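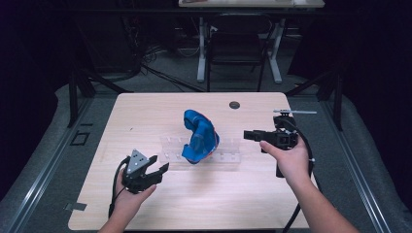
Platness, no. 406, page 2

Gallery: Clear Holders, Pale Tables

Every September the home pages fill up with see-through storage, and every September we are told that it will make a room feel bigger. I have my doubts. A thing you can't see very well is still a thing on your table, and you still have to move it when you want to eat lunch.

So this gallery is about a clear holder and what goes on it. The readers who wrote in after the last storage issue were mostly in favor of acrylic. I was asked to be fair to them, and I will try.

Blue on clear. The glove-like piece is bent into a rounded horseshoe and stays upright on or against the holder. Bright blue for the most part, with a red edge along the inner side.

I'll give the holder this much: you look at the blue and not at what's behind it. Against pale wood grain the acrylic is only a faint outline. If your complaint about racks is that they look like racks, then fine, this answers it. My complaint was never that.

Low and rectangular, with a row of little slots or pegs along the top. It runs out to the left and the right behind the blue piece.

A row like that makes a promise. It says that everything is going to have a place, side by side, in order. I've owned things with rows along the top. By the second week there is a pen in one slot and a receipt in the next, and whatever the rack was bought for is on a chair. Zuzana Jurčo, who edits these pages and likes acrylic a great deal more than I do, tells me this is a problem with me and has nothing to do with the rack. Possibly. I'd like to see her kitchen at 6 p.m.

The table: light grain, rounded corners, a dark round grommet hole toward the upper right.

Rounded corners I will defend to anyone. The grommet hole I'm less sure of. On a desk it makes sense, on a table it mostly collects crumbs and then a paper clip, and one day a screw you needed. Sellers like to list it as a feature. I have a table with a hole in it and I keep a saucer over it.

Gray tape, small piece, lower left, partly over the edge of the table.

My favorite part of the gallery, and I mean it. You won't find tape in a catalog. Catalog tables have a lemon on them. Tape is what a table has when people use it, and a page about storage ought to have more of it.

Gray carpet underneath, on every side.

Easy on a dropped holder, I suppose. Acrylic chips at the corners and a hard floor is where it happens. I wouldn't pick a carpet for that reason, but if you have one already you can stop worrying about this particular thing and go back to worrying about scratches.

What readers wrote

Štefánia Beneš keeps her garden gloves on a clear stand by the back door and says she has stopped losing the left one. I believe her about the glove. I don't see what being clear had to do with it, and a nail would have been cheaper.

Ľudovít Bartoš bought the Skondimel stand on sale and sent a long letter. The short version is that it's light enough to slide when you pull something off it with one hand, so he holds it down with the other, and he would like to know why a holder needs holding. He has since put a 500 gram bag of rice behind it. I can't improve on that.

Alžběta Vondráček says wipe with a soft damp cloth, never a paper towel, and no window spray. This agrees with the leaflet that came with my own stand, from Skatis, which also told me that the surface would "stay invisible for years." Mine stayed invisible until the first dusty morning. After that it was the most visible object in the room.

Before you buy one

Measure the thing that's going on it while it's bent the way you will store it. Soft curved pieces take up more room than they do lying flat, and the box will only give you the size of the stand.

Push down on the top edge with a finger in the store. If it flexes there it will flex at home.

Ask if there are rubber feet. The older Kolář stands had them and the newer ones I've handled don't, though the clerk swore to me they did and we both turned one over and looked.

Letters about this gallery go to Zuzana Jurčo at the usual address, box 1565. If you have a clear holder that has stayed clear for more than two years, send a picture of it, unwiped please. Zdeňka Tichý has the gallery in the next issue and has already told me it will be baskets.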